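Jul 6, 2022

Budget day for the household manipulation work. The numbers have to be in before the September order window, so I spent the morning in the simulator and the afternoon in the spreadsheet, which is the wrong proportion but the simulator was the part I had been putting off.

The question for the quote is still the same one: one mobile base with a single arm, or two fixed arms and no base. Laxdal sells the base and arm as a package with 17 weeks of lead time. Ostell will ship fixed arms in 4 weeks, but the gripper is extra, and so is the controller license after the first year. Neither quote includes freight. I wrote to both asking for it as a separate line.

Reach and gripper opening

Started with the dresser. It is a long surface, and the objects sit well apart along it, so a fixed arm at one end has a lot of bare top to cover before it gets to anything useful. The yellow stick is the hard case for the gripper. It is thin, it lies flat, and a finger pad with a thick lower edge will hit the top before it closes. The cup is easy to grip and hard to perceive: black on near-black, with only a bit of gloss at the rim to work from. I expect depth to do most of the work there. The tissue box I would leave out of the first test set. Soft items need their own budget line and I don't have one. 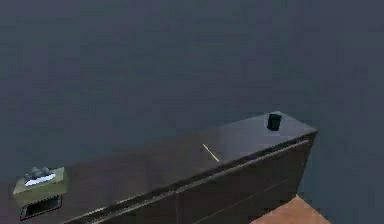 Base clearance

Moved on to the dining area. Notes for the base spec:

Chair runners spread along the floor, so the usable gap is narrower than it looks from seat height. Footprint should be checked against the runners and the table legs together.

The lamp stands near the left end of the table. Arm paths over that end need a keep-out volume. The bright shade is also worth a run with auto exposure locked.

A small object on bare planks is a separate problem. The Laxdal sensor mast looks over things that low unless the head tilts, and the tilt unit is an option at extra cost. Added it to the sheet as required.

The open door takes up one side of the view from where I had the camera. A fixed sensor there loses part of the ladder behind the door frame. One more argument for a moving base, though a second fixed sensor would be cheaper.

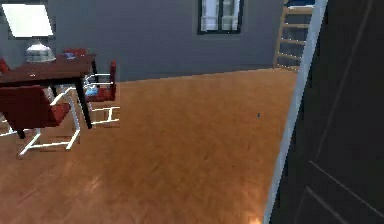

Ran the comparison again after lunch with the tilt unit included. The fixed option still wins on purchase price. It loses once I add the second sensor, the mounting work and the hours to move the arms between surfaces, which I had entered as zero in the spring version. I have no idea why I did that. Corrected it and left a comment in the cell.

Plakard has a used base listed. No battery history, no service record. I asked for both and will not put it in the plan without them. Batteries are where the last secondhand purchase went wrong – the price looked fine until the replacement pack was added.

Simulator license: Cirkance renews in September as well. We have 2 seats and use one. Dropping the second pays for the spare finger pads. I want to run 200 grasps on the stick with each pad profile before ordering any, so the seat stays until that is finished.

Still open: freight from both suppliers, floor loading for the base, whether the charger needs its own circuit. Sent the draft sheet to myself at home and shut the machine down at six.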